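Packing bench hands (casual, day shift) – Zeltstead, Whiteley

Location: Lillside Road, Whiteley
Type: Casual, with a view to part-time after the busy season
Applications close: end of June

Zeltstead sells boxed stationery and small gifts, mostly by mail order. We pack everything ourselves in one long room behind the Whiteley shop. Orders pick up from July and we need extra people at the benches to get boxes filled, closed, checked and out to the courier.

The job

You will work at a table, mostly with small rigid gift boxes. A normal day is made up of folding tissue, placing the contents, closing the lid square, wiping off fingerprints and putting the finished box in a shipping carton with the right slip. On a busy day the room sends out around 200 orders. There is no nightly target per person, but we do expect a steady pace and very few returns for crushed corners.

You will also:

Check each order against the slip before the box is closed
Set aside any box with a scuff, dent or lifted edge
Refill tissue, tape and labels at your bench
Break down empty cartons and take them to the recycling cage
Sweep your end of the room before you go

Some cartons need lifting from the floor to bench height. The heaviest is the Trorilau range, which comes in from the printer in full cartons. Trolleys are provided and we expect you to use them. Long runs of the same order are shared between benches so that one person isn't folding the same tissue all day.

Hours and pay

Shifts start at 7.30 am and finish at 3 pm, with a half-hour lunch and a paid morning tea. Most people do three or four shifts a week. If you need school hours, say so in your application and we will try to fit you in, though we can't promise it in the last weeks before Christmas. Pay is at the award rate for casual storework, including loading, and goes in fortnightly.

What we are looking for

Packing experience is handy but we will train the right person. You need clean, careful hands, reasonable eyesight for small print, and the patience to redo a box when the lid has gone on crooked. You will be standing for most of the shift. Stools are available and anyone can ask for one. Please don't wear rings with raised stones at the bench, as they mark the lids.

You must have the right to work in Australia. A forklift ticket is not required. The shop is a short walk from the bus, and there is parking at the rear off the lane.

The benches

We use timber tables in the finishing area, and they are kept clear apart from the order being worked on. Dark colours such as teal show dust and finger marks easily, so the tabletop gets wiped down at the start of the shift and again after lunch. Cutting is done at the other end of the room on a mat. Knives don't come to the finishing tables at all. Drinks stay in the kitchen. 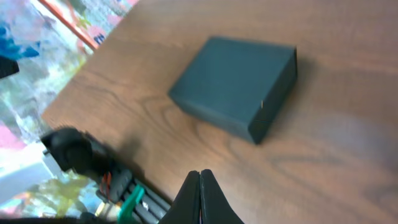

Is the work all boxes, or do you get moved around? I did a season at a place where they said packing and it was mostly unloading trucks. – Question left on this listing

Nearly all boxes. Deliveries come twice a week and the storeroom staff unload them. Bench hands may be asked to bring a trolley through, and that is as far as it goes.

How to apply

Drop a one-page résumé in at the Whiteley shop counter, or post it to Zeltstead, 334 Lillside Road, Whiteley, marked "Bench work". Include the days you can work and the earliest date you could start. A cover letter is optional – a few lines about past work with your hands will do.

Shortlisted applicants will be asked in for a paid trial of 60 minutes at the bench. Wear closed shoes and bring your glasses if you use them for reading. We will let everyone who did a trial know the result by phone or text within a week.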